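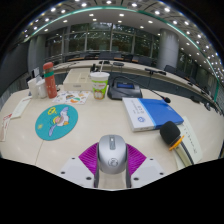 Soft ridged fingers or flat rubber?

pustthorpe_pete
Trying soft fins on the hand-held gripper. Happy with them on a computer mouse. The Thiele flat pads squeeze it out like a bar of soap.

drusbridge47
Disagree. Flat pads are fine if you back the force off. Mine managed 17 out of 20.

pustthorpe_pete
And the other three?

drusbridge47
Floor. 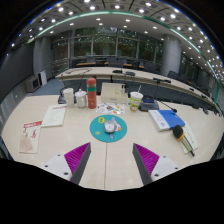

pustthorpe_pete
I'll stick with the fins, then – they give a bit round a curved back. My gripe is the fisheye, which bends every straight edge.

farkgate_fettler
Keep the fisheye. I went narrow and lost sight of everything but my own fingers.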